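Handheld gripper demos vs teleop - is the Drotdale result real?

Forum > Manipulation > Data and methods

rotis_refugee wrote:
The Drotdale report claims 50 demos from a handheld gripper beat 800 teleop demos on tabletop pick and place. I have spent two years of my life teleoperating an arm, so naturally I hate this. Has anyone tried it on a desk that looks like a desk?

wako_jim wrote:
Their test table had one block on it. My cat could generalize to that.

Chia-hao Huang wrote:
We've been at it since July. Same recipe as the report, except we left the clutter in on purpose and let the objects vary. The wrist view is all the policy gets, so this is the sort of thing it has to make sense of:

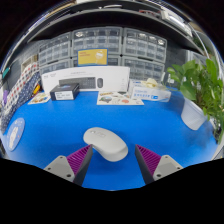 Mouse between the open fingers, before the grip closes in our script. 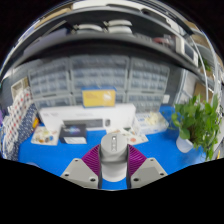 My take so far is that the method holds up, with a catch. Variety in the background bought us more than extra demos of the same object. When we trained on a bare table and tested on a messy one, the policy fell in love with whatever was brightest and went there with great confidence.

dimora wrote:
Disagree on the cause. You changed the clutter and the objects in the same run, so you can't hand the credit to the background. Run them separately or it's a nice story.

Chia-hao Huang wrote:
Fair. The split run starts Monday. I was hoping to get through the weekend before somebody noticed.

wako_jim wrote:
How many seeds?

Chia-hao Huang wrote:
3.

wako_jim wrote:
Ah, statistics.

rotis_refugee wrote:
Seeds aside, does the fisheye warp hurt you near the edges? Ours missed left all the time until we stopped cropping the view.

Chia-hao Huang wrote:
We don't crop. Tried it once, lost most of the context, put it back. I'll post the split numbers in this thread, including if dimora is right - though I may use a smaller font.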